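Chapter 3

Wear, Scratches and What They Can Tell Us
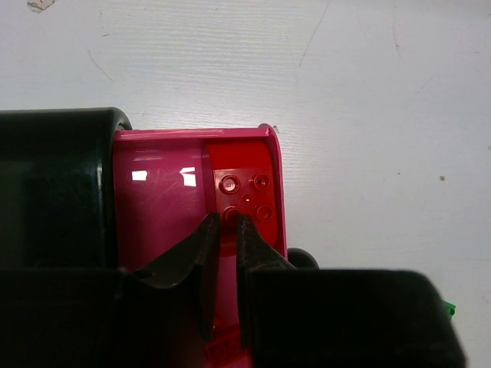
Figure 3.1 A pink plastic toy piece with a red panel, on a scratched white tabletop.

Most books on household plastics begin with a claim about how long they last. This one would rather begin with a doubt. Toys are sold as tough, wipe-clean and good for years, and the people selling them seldom say how they know. By the end of this chapter you should be able to look at a worn surface and say which parts of its history it really supports, and which parts you have made up to fill the gaps.

Take the toy piece in Figure 3.1. There are fine scratches on the left of the pink plastic, and the tabletop has scratches of its own, one of them long and diagonal. It is tempting to join the two up: the toy was dragged, the table suffered. Perhaps. But the figure does not show anything being dragged, and a table collects marks from plates, keys and elbows as well. Two scratched things in one place are two scratched things.

Shine is just as slippery. We tend to read a glossy surface as new or clean. A glossy plastic can carry plenty of scratches and still throw back a bright patch of light, and that patch may hide the very marks you are looking for. Liis Petrauskas, whose notes on nursery furniture we return to in Section 3.2, tilted each item under a lamp before she wrote a word about it. Her notes are dull to read and hard to argue with.

Makers' tests deserve the same caution. Rilluvus, a small toy firm, once put "125 wipes, no visible change" on its boxes. Visible to whom, and in what light? Wiped with what? Sebastián Garrido asked the firm in March and was sent a second copy of the box — hardly a reply.

None of this means that wear is useless as evidence. It means that a description should come first and the story later, if at all.

Before you read on

Choose a plastic object at home that has been used often. Write down the marks you can see on it, leaving out any guess at the cause. Then turn it towards a window and look again. Keep both lists; you will need them in Section 3.2.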